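Kosmont Bench Practice Guide and Block Kit, second edition
Reviewed by Dario Vitale

Kosmont sells the guide and the block kit together or separately. I bought both in January for a small manipulation bench with one arm and a perforated table. The guide is a spiral-bound book of in-house rules for tabletop pick, place and push work. It does not replace a risk assessment or the safety standards that apply to your cell, and the introduction says so plainly.

Scope

The rules cover bench layout, object sets, start conditions, run logging and operator conduct. Arm programming is left out. Most rules fit in one sentence, followed by a paragraph of rationale and a check that can be done by eye. The old edition mixed requirements with advice. The new one uses "shall" and "should" consistently, except in chapter 2, where several paragraphs appear to have been carried over without editing.

Object sets

The guide asks that objects in a set differ in shape as well as color, and that every color be carried by at least two shapes. An instruction such as "move the blue one" then fails review, because it does not identify a single part. With star, heart, hexagon, cylinder and cube forms in play, the operator has to write the shape into the task text. Where two parts share both color and shape, the task text shall give a position. I found this the most useful rule in the book. It caught a number of loose instructions in our old task list.

Start conditions

Parts shall be scattered before a run, with no fixed spacing, and at least one part shall stand well apart from the rest. Tilted parts are allowed if the log records them. The tool shall be held clear of the work surface until the run is released. We work on a wooden board set on the table, a practice the guide permits if the board is checked for movement at the start of each shift.
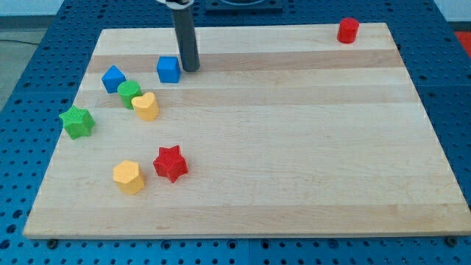
Work surface

The chapter on surfaces is the weakest. It recommends a plain matte sheet and treats wood as a fallback, with little to support the ranking. Banded wood grain can be a nuisance for color segmentation, but the guide gives no test for deciding when it matters. We bought a Plasten sheet to compare and have gone back to the board for daily work. Fastener clearance on perforated tables gets a single line – too little, given how often tooling passes over the table edge.

Logging

The supplied log form is good. It has fields for part list, start layout, tool, operator and reason for stop. The stop codes are clear, though "contact, unplanned" should be split into contact with a part and contact with the surface. Manzano's form makes that distinction and is otherwise harder to fill in.

Verdict

Buy the guide. The block kit is optional, as any set that meets the object rules will do.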